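Clocks, curtains and going to bed at a sensible hour

October 29, 2022

So the clocks go back tonight and I've already been round the house changing the ones I can reach. The oven can stay wrong until March, when it'll be right again by itself.

I've been trying to become an early-to-bed person all month. It started when Ileana lent me a paperback about sleep, 671 pages of it, and I nodded off on page 26 (high praise, I suppose!). Her main tip is no screens after ten, so my phone now charges in the kitchen and I've gone back to reading proper novels. I've also swapped my evening tea for warm milk with a bit of nutmeg, which I thought I'd hate and now rather look forward to.

The morning side is going less well. I set the alarm for half six, I lie there for 30 minutes composing excuses, and then I have to run for the bus anyway. Relu says I should put the alarm across the room. Relu gets up at five to bake bread, so I take his advice with a pinch of salt. 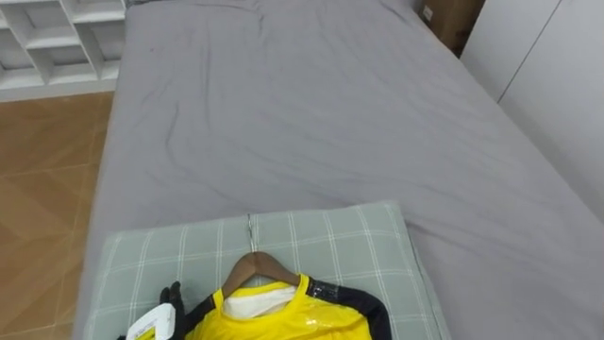
Getting cold at night was half my trouble, if I'm truthful. I used to have the heating on until midnight and wake up parched, and now it goes off at nine and I wear socks. The plain grey fitted sheet stays on for autumn, creases and all - I don't iron bedding and I'm not starting at my age - and the pale green check pillowcase cheers it up no end.

Extra hour tomorrow, then. I plan to spend all of it asleep.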